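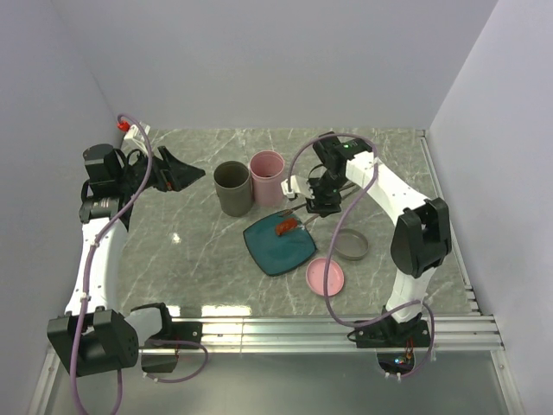

Home | Projects | Minutes | Bench rota | Contact

Giltstead teleop group – minutes, December, 2pm

Chair: Bohumila Zelenák. Notes taken in a rush, corrections to me please.

1. Last minutes
Agreed. Keskin invoice still open.

2. Table-clearing demos
- Joswood set now at 462 demos, all by remote control. 400 usable, rest to be re-watched before anyone bins them.
- Utensil work is slowest. Operators grip too near one end and it swings. BZ wants it held round the middle – see still.
- Left arm: park it pointing at the cups when not needed, gripper open or shut doesnt matter. Say which in the log.
- Food pieces: put them anywhere on the teal plate, but vary it. Too many demos with everything bunched up.
- Long argument about whether to keep hesitations in. Keep for now.
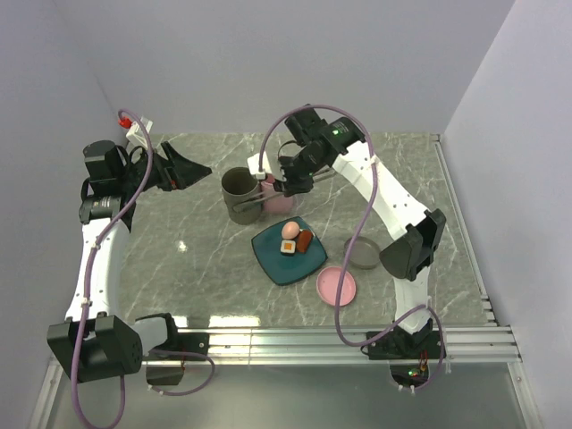

3. Hand guiding
Plinden asked if we could move the arms by hand instead. Tried it, fine for one arm, awkward for two. Up to 5 trial runs before next meeting, then decide.

4. Logging
Episode 3361 saved under wrong task name, BZ to fix. Everyone else pls check the drop-down before pressing record.

5. AOB
Purple cables – check slack before each session. Pedal for start/stop is sticking agian, spare on order.

Closed 3.10pm.

Get our newsletter – enter your email to subscribe
© Giltstead teleop group | Contact | Back to top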